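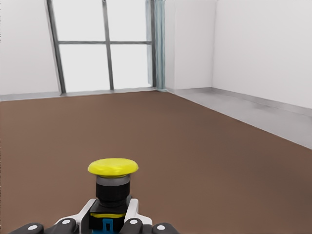
What do you get if you buy Skidirer without owning a robot?

You get the full simulator, both arm models, all 40 tasks and the sample recordings. The only piece that stays locked is the bridge to real hardware, and you can add that later without starting over.

I put that first because it was what I most wanted to know when Prornaswood opened up the review copies, and it took me three pages of their site to find it. I've had Skidirer running on the office desktop for most of March now, and I've been boring people about it at lunch ever since, so it seems only fair that the rest of you get your turn.

Skidirer is a simulation kit for tabletop work with two arms. You get a room, a table, a pair of jointed arms with grippers and a box of things to handle: cubes, trays, push buttons, pegs, lids, that sort of thing. You can drive the arms yourself or play back a recording, or you can hook up a control program you wrote and find out how good it is. It's aimed at small teams and teaching labs, and at people (hello) who would love to test an idea about picking and placing before they spend real money on it.

Setup first. The install is one download and a long wait. The first launch checks your graphics card and picks a quality level for you, and on our machine it picked too low. If everything looks like mud, go into the display page and move it up two notches. After that it ran smoothly all day, even with both arms moving and the wrist view open next to the table view.

The button task is where I started, and I'd send anyone else there too. It uses a yellow mushroom push button, the kind with a wide domed cap on a narrower black body, and your job is to get it into a gripper and hold it with the cap facing up. That sounds like ten minutes' work. I lost most of a Saturday to it! The base is boxy, so if you close the jaws at an angle the whole thing twists as it comes off the table, and then the cap leans, and then your score drops. I must have tried every approach angle there is before I slowed the closing speed down and came in square. When it finally sat straight I made a noise that brought someone in from the next room.

What I like is that the failure made sense. In older simulators I've used, a part either stuck to the fingers like it was glued there or shot off across the room. Here the grip has some give to it. Raise the friction and a crooked grasp survives. Lower it and you see the part start to turn, a little at a time, long before it drops. You can set friction for each part separately, and there's a slider for the finger pads too, which I didn't notice for a week. It's under Materials and not under Grippers, where I kept looking.

Then there's the two-arm table, and this is the bit that won me over. The starter task is called Tray Sort. There's a shallow red tray, and there are colored cubes on the table, and the arms have to share the work without knocking into each other. You can start with one arm parked and bring in the second when you feel brave. I felt brave too early. My first shared run ended with the two elbows pressed together over the middle of the table and both grippers nowhere near a cube, and the log said, very calmly, "contact, non-gripper." I've grown fond of that log. It tells you which link touched which, at what moment, and it lets you jump straight to that point in the playback.
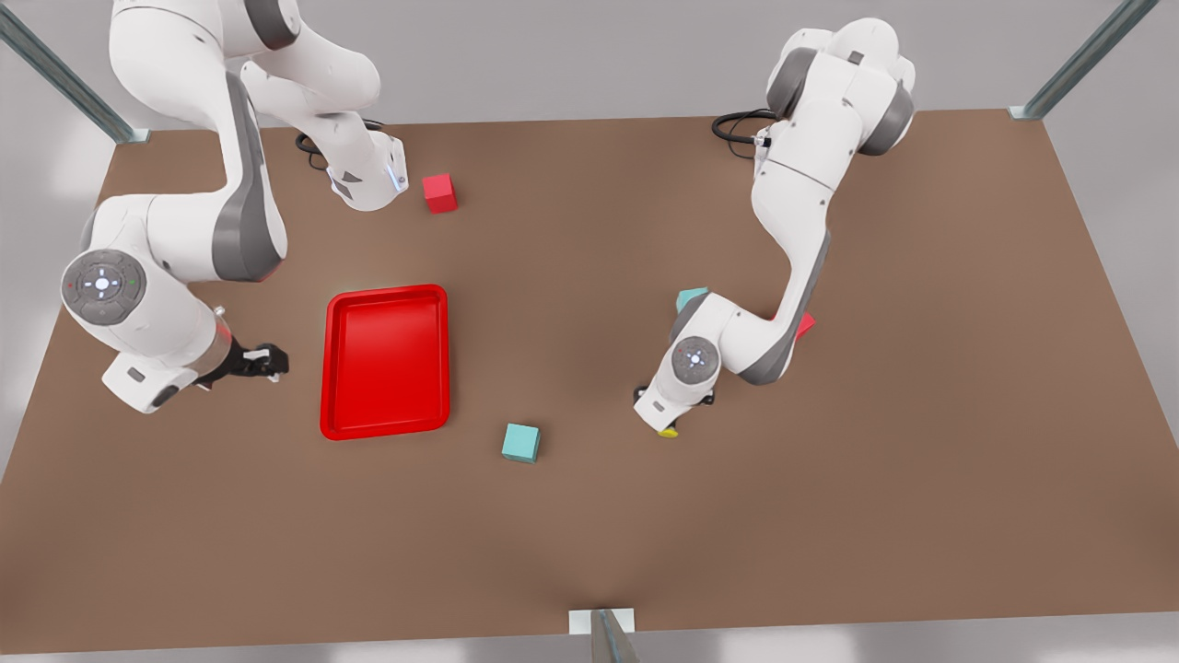
One reader who tried the same kit wrote in to say that the log is the best thing about Skidirer and that the scoring is the worst. Tray Sort, the message went on, gives full marks to a run where one arm does everything and the other stays out of the way, so a class of beginners will find that out in the first hour and never bother with shared work. The reader would like a score that rewards handing a cube from one arm to the other, or at least a time limit tight enough to make the second arm worth using.

I think that's a fair complaint. I'd missed it because I was having too much fun moving both arms, but I went back and tried, and sure enough a single careful arm gets you a perfect result on the default setting. There is a partial fix. Open the task file, find the line called reach_limit and bring it in until each arm can only cover its own half plus a strip in the middle. Now a cube on the wrong side has to be passed along. It's a plain text file and the change takes a minute, though you have to reload the room before it counts. I've sent Prornaswood a note asking for this as a checkbox.

Randomizing is handled well. Each task can shuffle where the cubes start, their colors, how the tray is turned and how bright the room is. Set the number of resets, press go, and leave it. I usually run 100 in a row over lunch and come back to a table of results with the bad ones sorted to the top. Click on a bad one and you're watching it. I found a lovely mistake this way: my program was fine with every cube in open space and hopeless with any cube tucked behind an arm, which makes perfect sense when you think about what the overhead view can see from there. A second view solved most of it. You can place extra views anywhere you like, and they save with the task.

The sample set is generous as well, with 2,681 recorded runs across all the tasks. They aren't all good runs, and I'm glad of it. Some are slow, some have a fumbled grasp and a second try, and each one carries a tag for how it ended. If you teach, the fumbled ones are gold. Put one up on the big screen and ask the group where it started to go wrong (they will argue, in a good way).

To look through them you'll want Vekov, the free viewer that comes on the same download. It's plain to look at and very quick. You can line up two runs side by side and scrub them together, and it draws the path of each gripper as a line so you can see hesitation as a little knot. It doesn't edit, sadly. Trimming a recording still has to be done in Skidirer itself, one at a time.

A few grumbles, so you don't think I've been hypnotized:

The manual is thin on the arms. Joint limits are listed, payload isn't, and I had to dig through the model files to find what the arms think they can lift.

Cables are drawn on the arms but they don't get in the way of anything. On a real bench they certainly would, so leave yourself more room than the simulator says you need.

Undo works for objects and not for arms. Move a cube by mistake and you can put it back. Move an arm by mistake and you're driving it home by hand, or resetting.

Sound is on by default, and the motor whine is louder than it has any right to be.

On price, the single-seat license is 491 dollars, paid once, with a year of updates. Classroom seats are priced by request, which I never enjoy, but the reply to my email came the same afternoon and was clear. The hardware bridge is extra, and I haven't tested it, so I can't tell you how closely a real pair of arms follows what you worked out on screen. We're hoping to borrow some bench time at Alemayehu later in the spring and try Tray Sort on real arms, with the same program and no retuning. I expect the friction settings to be the first thing that needs work.

Would I pay for it myself? I would, mainly for the button task and the contact log, and I'd keep using Vekov even if I stopped using the rest. There's a trial with three tasks unlocked, Tray Sort among them. If you do the reach_limit change on it, send me your task file, and say how far you pulled the line in. Mine is probably too strict, and I have a cube in the far corner that neither arm can get to.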